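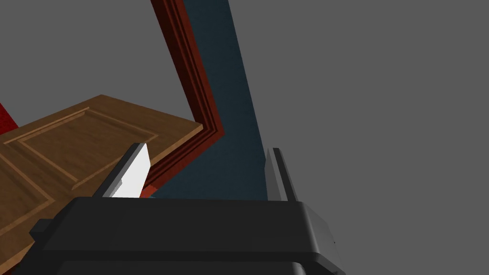 Fig. 1. Black and pale gray, computer rendering.

What Color Is Your Kitchen? Wall Paint in the Drudow Neighborhood
Final report, 12/22/24

Our group wanted to know how people pick the color of the room they cook in, and whether they still like it years later. We expected a lot of white. We did get a lot of white, but the answers were way more fun than that!

In May we put a one-page survey through 668 doors in Drudow and Skeren. We got 80 back, which our instructor says is normal for paper surveys with no reward. The form asked for the main wall color, who chose it, when it was last painted, and one thing the person would change. We also left a big blank box at the bottom, and that box was the best decision we made all year.

People wrote about grandmothers, bad landlords, and a yellow that looked like butter on the sample card and like mustard on the wall (same can, north-facing window). Several had repainted within a week.
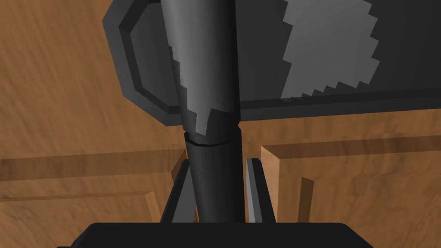

Märta Boström wrote that we had asked the wrong question, and that the color of a kitchen is really decided by its light bulbs. She told us to go back after dark and look again, and we did, in four homes. She had a point - the greens changed the most and the whites went almost orange.
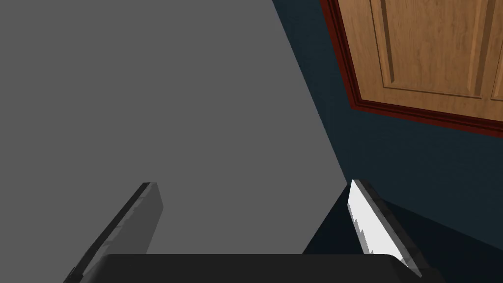 Dark colors were the big surprise for us. Owners who had gone dark were happier with their walls than anyone else in the survey, and they wrote longer answers too. Most of them said the trick is what you put beside the paint. A dark teal wall next to a wooden cabinet, as in the rendering, is close to what two of them described, and the wood keeps it from feeling cold. Renters almost never got to try it.

The renters' forms were the shortest. One just said "Beige. Not my idea." We would like to do a second survey for renters only,

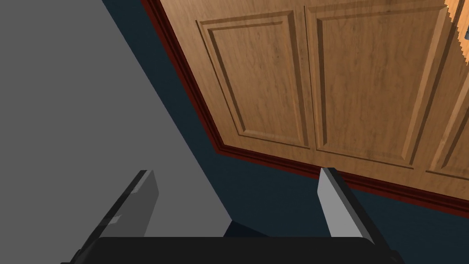

with questions about what they do when they can't paint: curtains, posters, rugs, stick-on tile. Saludo, the paint store on the corner, has offered to leave forms by the register. We'd also add a question about bulbs, thanks to the comment above, and make the blank box bigger.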